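Search this site Search

Suitability of a Small Veneered Table for Mixed Bathroom and Kitchen Item Work

Student project report, Applied Product Studies, second year
Espiritu Building, Room 22

1. Background

The Orkimgate unit is a fold-out utility nook intended for rental flats in which the laundry, the bathroom shelf and the kitchen bench share one small room. The layout was developed by last year's group and includes a single table. Users are expected to put soap, bowls, spoons and dry goods on that table at different times of day, and to wipe it down between uses. The earlier report recommended the Wosach table but gave no assessment of its surface. That gap is the subject of the present work.

Two questions were set in the project proposal. The first was whether ordinary items can be set down, picked up and moved on the Wosach top without sliding or tipping. The second was how readily marks on the finish can be seen under normal room lighting, and what this means for cleaning.

2. Items

Items were chosen from the Orkimgate inventory list so that each presented a different contact condition. A bar of soap has a smooth curved body and no flat base when it is turned on end. A bowl has a small footprint and a raised centre of mass once filled. A spoon or scoop touches the table at two points and rocks when knocked. Fine dry contents were included because they scatter, and because they are hard to recover from an open joint or hole in a top.

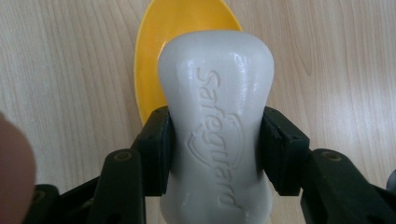
Soap was the most demanding item in the set for two reasons. The curvature of the bar means that the contact patch is small in most orientations, and a glossy bar gives little resistance when pushed from the side. The raised lettering moulded into most commercial bars was expected to help with grip. In practice it made no difference that could be separated from the effect of how the bar was held, and it was dropped as a variable. Bars were handled unwrapped throughout. They were stored in a lidded tub between sessions to limit softening.

Yellow plastic was preferred for the spoons in the set because it contrasts with both pale timber and grey carpet. A dropped utensil was located faster during setup when it was brightly coloured, although this was not timed.

3. Method

3.1 Room and lighting

All work was done in the same room. Blinds were kept closed and the overhead fittings were set to 4000 K. The table was left in one position for the duration of the project in June. Carpet was not an ideal floor for this purpose, as fine spills had to be vacuumed, but no hard-floored room of sufficient size was available.

3.2 Placement trials

A placement trial consisted of lifting one item, moving it to a second location on the top and releasing it. The item was then observed for 30 seconds. Any sliding, rolling, rocking or loss of contents was entered on the trial sheet. Each item completed 28 trials. Filled bowls were brought in from the side and set down near the middle of the top, with the fill kept shallow. Deep fills were abandoned after the pilot session, when the rim was knocked twice and a large part of the session went to cleanup.

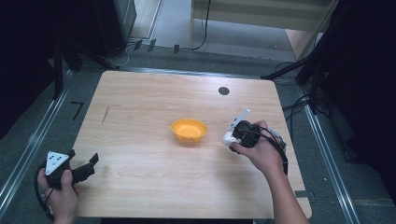 Figure 1. Bowl with a shallow layer of fine granular contents near the middle of the table. The round hole is to the upper right of the bowl.

The round hole toward the back of the top was treated as an exclusion area. Placement targets were kept clear of it in every trial involving loose contents. No cover was fitted, since the Orkimgate drawings show none.

3.3 Surface inspection

The top was inspected by eye from a standing position and again from close range. Marks were classed as smudge, scratch or abrasion. Where the class could not be settled by looking, the mark was entered as undetermined and left for the cleaning stage. The cleaning procedure follows the Stoker sheet supplied to the course: dry cloth, damp cloth, dry cloth, with no abrasive pad and no solvent. Inspection was carried out before cleaning. 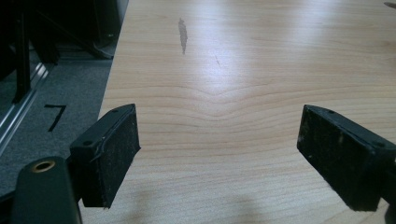

Figure 2. Tabletop surface under room lighting. A dark grey smudge lies near the top centre, with a faint thin scratch to its lower right. Glare affects the upper half.

4. Results

4.1 Placement

The bowl was stable in all trials. Contents shifted toward one side on release in several cases but did not leave the bowl. The spoon rocked on release in most trials and came to rest without moving from its target. Soap laid on its broad face stayed where it was put. Soap stood on end fell in 22 of the trials, and this orientation is not recommended for the nook under any arrangement. A dish or tray should be specified.

4.2 Marks

Fine scratches were difficult to find where light reflected off the finish. The same scratches became visible when the observer moved to one side. Grain direction also had an effect, with marks parallel to the grain being missed more often than marks crossing it. One group member recorded a grain line as a scratch during the first inspection and the entry was later struck out.

Dark smudges were easier to find but harder to classify. Residue and a worn finish can look alike on pale veneer, and the inspection sheet had no useful wording to separate them. The undetermined class was used more than intended.

5. Discussion

The Wosach table is adequate for the placement of everyday items at the scale tested. The weak point of the design is the hole at the rear. It is convenient for a cable - the earlier group kept it for that purpose - but it sits within reach of the zone where a user would pour or scoop dry goods. A push-in cap would resolve this at low cost and should be added to the Orkimgate parts list.

Glare is a lesser matter, though it does affect cleaning. A user wiping the table from one side will miss marks that are plain from the other. A lower-sheen finish was considered, but samples did not arrive within the project period and no comparison was made.

6. Limitations

Only one table was available. Wet items were excluded, which leaves the soap results incomplete for a bathroom setting. The trial sheet did not record which hand was used. The effect of cleaning on the undetermined marks is reported separately in Appendix B, together with the revised inspection sheet.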